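How I Finally Got Our Alerts Down to Something a Person Can Live With

Posted 6/30/25 by Linnea Wikström
Filed under: Monitoring, On-call, How-to

I've been on call for small web services for most of my working life, and for a good chunk of it I slept with the phone on my chest like a cat. If that's you right now, hi! This is the walkthrough I wish I'd had when I took over the alerts for Casten, our booking backend, with all its half-forgotten rules and a pager channel everybody had muted (me included, sorry Njål).

You'll need edit access to your alert rules, a couple of weeks of alert history, and one quiet afternoon. I'm writing this without naming a particular monitoring tool, so the menu items will be called something else on your screen.

Step 1: Export the history and sort it by name

Pull the last 14 days of fired alerts into a spreadsheet. You want the rule name, the time it fired, the time it cleared, and whether anybody acknowledged it. Don't bother with anything fancier. I spent a whole morning once building pivot tables and all I learned was how pivot tables work.

Sort by rule name. The noisy ones jump out right away as big solid blocks. For us it was a disk usage warning on the Fliltia import machine, which filled up every night during the import and emptied itself again before breakfast, and had been paging people about it the entire time.

Step 2: Add a column called "What did we do?"

Go down the list and fill it in from memory, chat logs, whatever you have. Be blunt. My column said "nothing" so many times that I started typing just "n".

Keep the row if a human did something: restarted a worker, called a vendor, rolled back a release. Mark everything else for step 3. And if two people remember it differently, write both versions down and move on, you can argue later over coffee.
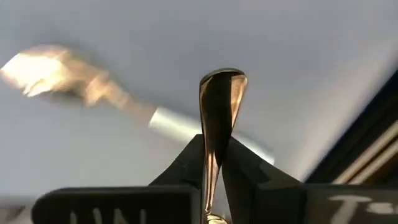

Step 3: Sort the rest into three piles

Pile one is delete. These are rules for things that don't exist anymore, or rules where even a real failure wouldn't hurt a user. Delete them for real. Disabling feels safer, but disabled rules come back from the dead when somebody imports an old config (ask me how I know).

Pile two is "tomorrow is fine." Certificates that expire in a month, disks filling slowly, a backup that took longer than usual. Send these to a ticket queue and keep them far away from the pager.

Pile three is "right idea, wrong threshold." Those go on to the next step.

Step 4: Fix thresholds by adding time before you touch the number

My first instinct was always to bump the number up. CPU alert at 80 percent too noisy? Make it 90! Then it's 95, and then the alert fires when the machine is already on its knees.

Try the duration first. Most of our flappy rules got quiet when I told them the condition had to hold for 9 minutes before anyone heard about it. Look at your spreadsheet again and compare the fired time with the cleared time. If nearly everything clears on its own inside some window, wait a little longer than that window. Please don't do this with checkout or login, though. Those get a short fuse.

Step 5: Write one alert from the user's side

Pick the single most important thing a customer does and alert on that failing. For Casten it's "confirm booking." I measure the share of confirm requests that come back with an error, over a short window and a long one, and page only when both look bad. The short window clears quickly once you've fixed things, and the long one ignores hiccups.

Maj-Britt Sjöberg on our support team helped me choose the threshold, and she picked a better one than I would have. She knew how many failed bookings it takes before the phone starts ringing.

Step 6: Put a note inside every alert that's left

Four lines at most: what broke, who feels it, the first thing to check, and who to wake up if that doesn't help. Link the dashboard directly, with the time range already set. Searching for a dashboard at night with one eye open is miserable.

Step 7: Test it on a weekday

Break something small on purpose in your staging setup, during office hours, and watch the page arrive. Ours didn't! The new route pointed at a phone number belonging to Eilif Öberg, who had moved over to Avbridge in the spring and was very nice about it.

Step 8: Book the next cleanup now

Put it in the calendar before you close the spreadsheet. We do ours every other month, it takes 2 people and a pot of coffee, and we start again from step 1 with a fresh export.

If you get stuck on the two-window thing in step 5, leave a comment and I'll dig out the query we use. I still need to strip our internal names out of it.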